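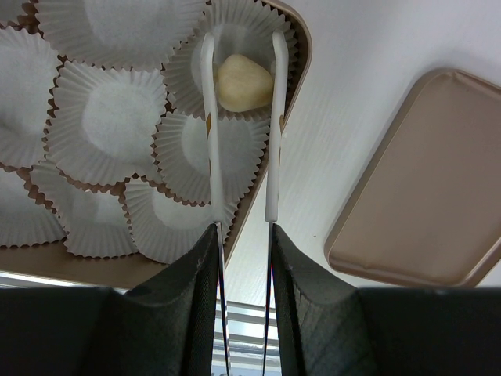 Caissettes en papier plissé sur leur plateau, l'une d'elles garnie.

Atelier du samedi : les bouchées au beurre reviennent en septembre

L'atelier de petite confiserie de Narncombe reprend à la rentrée, dans la même cuisine que l'an dernier, au rez-de-chaussée de la maison Drurnach. Manee Rungrueang assurera de nouveau les séances. Jirayu Suwannarat s'occupe des inscriptions et des achats.

Le programme commence par les bouchées au beurre et au lait concentré, demandées par plusieurs participants du printemps. La recette est simple, mais la mise en caissettes prend plus de temps que la cuisson, et c'est là-dessus que porteront les deux premières séances.

Les caissettes

Nous utilisons des caissettes blanches en papier plissé, posées directement sur le plateau. Elles sont vendues empilées et très serrées. Il faut les séparer avant de commencer, les mains sèches, en pinçant le fond et non le bord. Une caissette ouverte par le bord se déforme et la bouchée penche une fois dedans.

On les range ensuite les unes contre les autres, plis contre plis. Espacées, elles glissent dès qu'on soulève le plateau. Serrées, elles se tiennent entre elles. Il n'est pas nécessaire que les rangs soient droits. On garnit en partant du fond du plateau et en revenant vers soi, pour ne pas passer la manche au-dessus des bouchées déjà posées.

Manee rappelle que les caissettes doivent être prêtes avant que la pâte sorte de la casserole. Au printemps, deux groupes ont fait l'inverse et ont fini avec une pâte trop ferme, qu'il a fallu réchauffer.

La pâte

Pour une fournée : une boîte de lait concentré sucré, 60 g de beurre doux, une pincée de sel. On chauffe à feu doux en remuant sans arrêt, jusqu'à ce que la masse se détache du fond. On verse dans un plat beurré et on laisse tiédir. Les bouchées se forment avec deux cuillères ou à la main, les paumes légèrement beurrées. La couleur doit rester claire — si elle tourne au caramel, le feu était trop fort. Le résultat est bon quand même, mais plus dur à façonner.

Une surface un peu irrégulière ne gêne pas. Ceux qui veulent des boules bien lisses peuvent les rouler une seconde fois après dix minutes de repos.

Les bouchées se gardent quatre jours dans une boîte fermée, au frais, sur une seule couche. On peut les laisser dans leur caissette. Le papier finit par prendre un peu de gras, ce qui ne change rien au goût.

Matériel

Les plateaux, les casseroles et les caissettes sont fournis. Merci d'apporter un tablier, un torchon propre et une boîte plate avec couvercle pour remporter votre part. Les boîtes hautes du printemps dernier ont donné des bouchées écrasées au retour.

Il reste au placard un carton de 627 caissettes, ce qui suffit pour le premier mois. La commande suivante sera passée chez Jitpraphai, comme d'habitude. Si quelqu'un dispose d'un plateau à rebord dont il ne se sert plus, Jirayu est preneur — un des nôtres est voilé et ne tient plus à plat.

Inscriptions

Les groupes sont limités à 8 personnes. La participation est de 10 euros par séance, ingrédients compris, à régler sur place. Les inscriptions se font auprès de Jirayu, à l'accueil de la maison Drurnach, ou sur la feuille affichée à côté de la porte de la cuisine. Précisez si vous avez déjà suivi l'atelier, afin de répartir les habitués entre les groupes.

Les séances suivantes porteront sur les pâtes de fruits, puis sur les truffes.

Lettre de Narncombe, vendredi 26 juillet 2019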